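How to Sort Out the Household Keys (and Hang Them Where You Will Find Them)

Every house has a drawer with keys in it, and every drawer has at least one key that opens nothing. You keep it because the day you throw it out is the day you find the padlock. I have been through four house moves with the same small brass key and I could not tell you whether it belongs to a suitcase or a filing cabinet. It has outlasted two cars and a marriage.

What follows is the method I use now. It takes an evening, or a wet Sunday if your household is the sort that discusses things.

What you will need

Plastic key tags in different colours, with a window or a face you can write on
A metal ring large enough to take all of them
A clip, the sort that opens with a thumb
Some thin cord
A small tray with a rim
A fine permanent pen
A stand, a hook or anything else tall enough to hang the cord from

I bought my tags from Griffiths, the ironmonger in Salby, where they are sold by the bag and the man at the till will ask what you want them for. You can get the same thing online for less and without the interview.

Step 1. Gather every key in the house

Go through drawers, coat pockets, the bowl by the door, the other bowl, and the hook in the shed. Look on top of the boiler. Turn out the tin where the foreign coins live. Put the lot on a table you don't mind marking, as old keys shed a grey muck that gets into everything.

Do not start identifying them yet. If you do, you will wander off to try one in the back gate and be found an hour later oiling a hinge.

Step 2. Try them

Now you may wander. Take the keys round the house and try each in each lock, starting with the outside doors. Write the result on a scrap of masking tape and wrap it round the key straight away. You will think you can remember. I thought so too, and labelled the meter cupboard as the garage for the best part of a year.

Keys that fit nothing go in an envelope marked with the month. Mine says May. If nothing has been missed by the following May, the envelope can go to the scrap bin, and I wish you more courage than I had.

Step 3. Choose your colours

People get ambitious here. My brother-in-law, Hywel Ellis, drew up a chart with 12 colours on it, including two greens that could only be told apart in daylight, and now has to consult the chart to get into his own shed. Stick to as many colours as you have doors you use in an ordinary week, and give one plain tag to whatever is left over.

Strong, unlike colours work best. Yellow is good for the front door, being easy to see at the bottom of a bag. Teal and green should not be in the same set. Two purples are fine if one leans firmly towards blue and you are not buying them by the light of a hallway bulb.
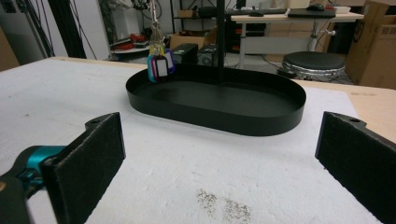
Before you commit, hang the empty tags up for a day or two and see whether you can pick out the one you want at a glance. Tags overlap when they dangle, and the colour that seemed so cheerful on the card can disappear completely behind its neighbour. Swap them about on the ring until the one you reach for most sits at the front.

Step 4. Write on the tags

Write small and write plainly. "Back" will do. "Back door (upper lock, stiff, lift handle)" will not fit, and nor will your address, which should never be on a key tag in any case. A burglar should have to put in some effort.

Let the ink dry before you touch it. Thirty seconds is enough with a decent pen. With the free one from the Herkinar showroom it was still coming off on my thumb at teatime.

Step 5. Put it together

Thread each key on to its own tag, then the tags on to the ring, then the ring on to the clip. The clip is the part people leave out, and they regret it the first time they have to unpick a split ring with a fingernail while the taxi waits.

Tie the cord to the top of the clip. A round turn and two half hitches will hold a good deal more than a bunch of keys. If knots are beyond you, tie lots of whatever it is you do tie, and pull hard.

Step 6. Hang it

The bunch should hang at a height where the tags are clear of the surface and can turn freely. A hand's width above is usually plenty. Put the tray underneath. A dark one with a bit of a lip will catch anything that drops off and will also, I warn you, collect receipts, screws and one glove.

If you are using a free-standing pole, check that the base is heavy enough. Ours was a Stundska lamp before the shade went, and it managed the front door key and the car key perfectly well. When the allotment padlock went on as well, the whole thing bowed gracefully into the butter.

Upkeep

Once a year, check the writing has not rubbed away and that the clip still springs shut. Replace tags as they crack, in the same colour if you can get it. When a lock is changed, take the old key off that same day. I have two for the side gate at present, both labelled "side gate", and I know perfectly well which of them works. It's the other one.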